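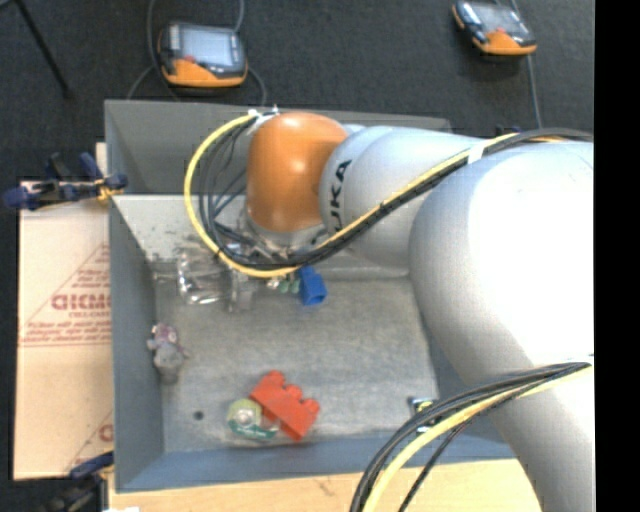
Manuela Zanetti asked under my last post whether the arm stopping by itself means the safety side did its job. Partly. It stopped, but late, and for a different reason from the one we'd set it up to stop for. Longer answer below.

The fault is on the bin picking cell at Murnach. The arm reaches down into a grey bin of mixed small items, takes one, lifts it out, goes back for the next. On 9th January it halted during pick 403 with a joint torque error on the last axis.

The torque error was real. The cable loop at the wrist had caught on the rim of the bin during a rotation and the last joint was pulling against it. The arm doesn't know it has cables. It only knows that turning has become harder than it should be.

We have a separate limit on wrist rotation that should have ended the move well before that. It was set to 155 degrees either way. The log has the joint going past it and carrying on.

Why it carried on: the limit lives in Jallo, our motion planner, and not in the arm controller. Jallo checks the end pose of each move. It did not check the poses in between. The end pose was fine. The path to it went the long way round.

That check was written by me, in March, and reviewed by Baidoo. Neither of us spotted it. Most picks take the short way round, so it never came up in testing.

Damage: one of the black signal cables has its outer jacket worn through near the wrist. The conductors inside test fine, but I'm replacing it anyway. The yellow cable has a scuff and stays on for now.

Nobody was near it. The cell was running in automatic, and I was at the desk with the log open. I pressed the emergency stop after it had already halted. I'd do the same again.

Getting it free took longer than the fault. You can't just clear the error and jog it back, as the first thing a released joint does under tension is move. We took the power off, held the wrist by hand and released the brake on that one joint. Two people, one on the brake and one on the arm.

Orach suggested a shorter loop. I tried one on the bench and it goes tight before the wrist reaches the angles we need for items against the bin wall. So the loop stays long, and the tie points move further up the arm.

Changes so far: Jallo now samples 25 poses along every move and rejects the move if any is over the limit. The same limit is also set in the arm controller, where it should have been from the start.

Still to do: rerun the whole log offline and see how many earlier moves went over without catching on anything. I expect more than one.

First pass of the rerun is in. 2 others, both against the left wall, both before the new year. No contact on either as far as the torque trace goes.

Cell stays at reduced speed until the new cable is on and I've watched a full shift of it.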